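Why Does Tea Need So Many Things?

You might think tea needs three things: a cup, some hot water, and a grown-up who says "careful, that's hot" every time you breathe near it. Some people do make tea that way. Other people bring out a whole set, with a cloth for this and a pitcher for that, and take up most of the table before anyone has had a sip.

The second group are not showing off. (All right, a few of them are.) Each thing has a job.

The cup that looks too small

In many Chinese tea sets, the teacup has no handle and holds only a few sips. If you are used to a mug the size of a flowerpot, this can feel like a mistake. But small cups get filled again and again, and each round tastes a little different from the last. You hold the cup near the rim, where it is coolest. If it is too hot to hold, it is too hot to drink, so the cup is also a sort of thermometer.

The pitcher that likes things fair

Tea gets stronger the longer the leaves sit in the water. Suppose you pour straight from the pot into a row of cups. The first person gets weak tea and the last person gets something that could strip paint. Brothers and sisters have fallen out over less.

So all the tea goes into a pitcher first, where it mixes, and then into the cups. This pitcher is called a fairness cup, and that is its real name. A dark gray one is sitting on the green mat, with its spout ready to pour. The little gray teacup is over on the other side of the table.
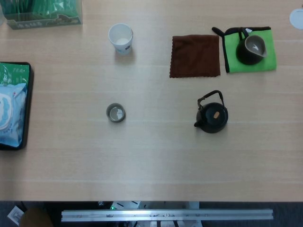

The cloths, and why there are cloths

Tea drips. It drips from spouts, it drips from cups, and it drips most of all when a guest is watching. A tea towel soaks up the drops, and a mat gives the pitcher somewhere soft to stand. Many tea towels are brown, the same color as the stains they are going to get. Somebody was thinking ahead.

Gert Mahlangu, who has taught tea classes for children for 5 years, keeps wet wipes handy too. "The old books never mention wipes," he says. "The old books were not written with seven-year-olds in the room."

Leaves or bags?

Either one. Loose leaves have more room to stretch out as they soak, and tea bags are much easier to fish out afterward. A paper cup will do for drinking if you don't feel like washing up. Ask a grown-up to handle the kettle, and let the tea cool before you try it.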